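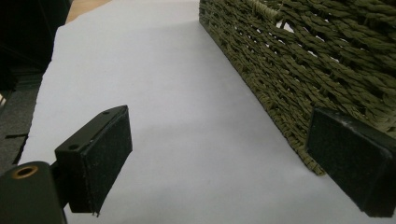 27/09/2025

Paper moves. Anyone who has tried to line up a printed pattern with a ruler will have met this, usually without knowing what they were looking at. A sheet that measured correctly in the morning can be out by a millimetre along its longer side in the evening, and a drawing taped together from several sheets adds the error up at every join.

I have been drawing full-size templates for a set of shelves for the back bedroom, and lost most of a weekend to this. These are my notes.

Paper is made of fibres, and the fibres take up water from the air. When they do, they swell a great deal across their width and hardly at all along their length. In machine-made paper most of the fibres lie in the direction the sheet travelled through the machine, so the sheet grows more in one direction than the other. That is the grain. Along the grain the change is small enough for me to ignore. Across it, it is not.

Finding the grain is simple. Bend the sheet gently one way, then the other, without creasing it. The way that bends more easily has the fold running along the grain. With thin paper I cut two strips from a spare sheet, one from each direction, and hold them together by one end. The one that droops more was cut across the grain. Tearing works as well: a tear along the grain runs fairly straight and a tear across it wanders.

The test piece was a strip 1044 mm long, cut across the grain from a roll of Patwood lining paper. I chose that length because it is the width of the alcove. I marked it in the back bedroom with a steel rule, then left it in the bathroom overnight with the door shut. Next morning it was 11 mm too long, which I did not believe. I measured again and found I had read the wrong end of the rule. The true figure was 4 mm. That is still far too much for a shelf that has to meet a wall at both ends.

A second strip, cut along the grain and treated the same way, had changed by less than I could read.

What I do now is as follows. The roll stands unwrapped in the room where I will be drawing for two days before I cut it. The long dimension always goes along the grain, even if this wastes paper. Any dimension that matters is written on the template as a number, and I set the rule to the number, never to the line. Joins are taped on one face only, on the flat, with the grain of both sheets running the same way. If the grain is crossed at a join the sheet cockles, and no amount of pressing will take it out for long.

Pencil matters more than I expected. A soft point leaves a line wide enough to argue with. I have gone over to a hard Frerichs pencil for layout and keep the soft one for notes. Hard leads do dent the paper, so mistakes stay visible after rubbing out, but on a template I can live with that.

Jörg Rieger wrote after the last post to suggest polyester drafting film. He is right that it moves far less. It also costs more, and I would need 20 sheets of the size he uses. I may buy one for the alcove's back edge, which is the only curve in the job, and stay with paper for the rest.

The shelves themselves are waiting on timber. I hope to cut the first one in October. The left-hand wall is 84 mm out of square with the back over its full depth, so that template will be drawn twice and compared before anything goes near a saw.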